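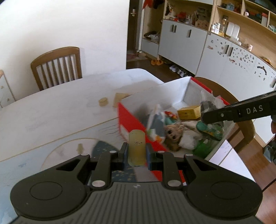

Mirnier Lane Allotment Association
Minutes of the general meeting held 11 August 2026, Semby Hall, small room

Chair: Chiyo Hirose
Apologies were received from plots 4, 17 and 31.

1. Minutes of the last meeting
Approved with one correction. Under item 5, "north gate" should read "lower gate." The combination on the north gate has not changed.

2. Water
The bill for the spring quarter came to $2,887. Last year the same quarter was lower, but the rate has gone up and the standpipe by the compost bays leaked through most of May. The leak has been fixed. Two members asked whether the bill could be split by plot size. The chair said the lease does not allow for it until renewal. It was agreed to leave the charge as it is and look at it again when the lease comes up.

Hoses are not to be left connected overnight. This was in the spring letter and is repeated at the request of plots 8 and 9.

3. Path between rows C and D
The path floods at the low end after heavy rain. Widedon quoted for a gravel drain, 29 feet long, with the work to be done in one day. A second quote has been asked for and had not arrived by the time of the meeting. Plot 22 offered to dig the trench by hand if the association pays for gravel and pipe. Discussion followed on whether the hall's water main runs under the path. Chiyo Hirose to ask the hall for the drawing. No decision until then.

4. The Yurt
The cover on the Yurt has split along the seam above the door. It was patched in June and the patch has lifted. Members using it for potting should keep seed trays to the back. Spending of up to $200 on a new door panel was approved, nine in favor, none against, two abstaining.

It was also noted that the folding chairs in the Yurt belong to the hall and need to go back before the hall's fall fair.

5. Waiting list
Plot 12 is being given up at the end of the season. The next person on the list wants a half plot only. Agreed to offer the east half and hold the west half for the person after. The shed on plot 12 stays with the east half.

6. Bonfires
One complaint from a house on Mirnier Lane about smoke in the early evening. The rule is no fires before dusk from April through October, and green waste is not to be burned at any time. The sign by the main gate has faded and will be repainted.

7. Any other business
Plot 15 has spare leek seedlings, free to anyone who collects them.
Plot 26 asked who has the long loppers. Not known. Please return them to the tool store.
The tool store key is stiff and needs a little oil, which plot 3 will bring.

8. Next meeting
September, same room. Date to be posted on the gate. The second drain quote and the hall drawing will be taken first.

Meeting closed at 8:40 p.m.

Mirnier Lane Allotment Association | Contact the secretary | © 2026 | Back to top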